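件名: Re: [isari-ml] イサリ州環境局長の停職について

みなさま、こんにちは。いつも楽しく読ませていただいています。しばらく書き込みから離れておりましたが、昨夜の投稿を拝見して、久しぶりに長いお返事を書きたくなりました(長くなったらごめんなさい!)。

> イサリ州の道路局長が停職になったという話、地元紙では
> 三行ほどしか載っていませんでした。メンドーラ橋の補修契約を
> めぐる調査だそうですが、停職というのは事実上の更迭なので
> しょうか。州議会の承認が要るのかどうかも、よく分かりません。
> どなたか詳しい方、教えていただけますか。

まず件名についてですが、最初の投稿では「環境局長」となっていました。本文にあるとおり、停職になったのは道路局長のほうです。スレッドが分かれてしまうのも困りますので、件名はそのままにしておきますね。

さて、ご質問の件です。私は以前マルレケに住んでおりまして、州議会の傍聴にもずいぶん通いました。硬い椅子に座って、お昼のお茶を水筒から飲みながら、予算の審議を最後まで聞いていたものです。あの頃に比べると議事録が手に入りやすくなって、本当にありがたいことだと思います。

イサリ州の規則では、局長の停職は知事の権限で、調査が終わるまでの一時的な措置とされています。給与は基本分だけが支払われ、公用車と執務室は使えなくなります。その間の仕事は次長が代行しますので、橋の補修そのものが止まるわけではありません。
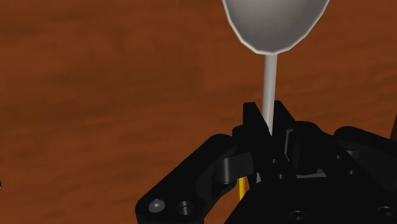 停職に州議会の承認は必要なのでしょうか。

停職の段階では知事の文書だけで足り、議会の採決が必要になるのは正式に解任するときです。定数65のうち過半数の賛成で決まります。

問題の契約は、州の公報の329ページに載っています。スキラフスカ建設が請け負ったもので、入札の経過も短く書かれていました。細かい字で読みにくいのですが、当初の工事区間が507メートルで、あとから取り付け道路の分が加わっています。この追加分に入札があったのかどうかが、調査の中心になるようです。私としては、結果が出るまではどなたが悪いとも申し上げられませんし、ご本人の言い分もぜひ聞いてみたいところです。

それから、橋の近くの住民の方々が集めた2,000筆の署名のことも、もう少し報じられてよいのにと思います。あれは局長の処分を求めたものではなく、夜間の通行止めの時間を見直してほしいという、ごく暮らしに近いお願いでした。夜勤明けの方が遠回りをされているそうで、お気の毒でなりません。

調査の報告は11月の議会に出ると聞いております。傍聴券は当日の朝8時半から、正面玄関の右の窓口で配られるはずです。もし行かれる方がいらしたら、様子をこちらに書いていただけるととても嬉しいです。私も膝の具合がよければ、久しぶりに出かけるつもりでおります。

朝晩冷えますので、みなさまどうぞお身体を大切に。

マルレケの元住人より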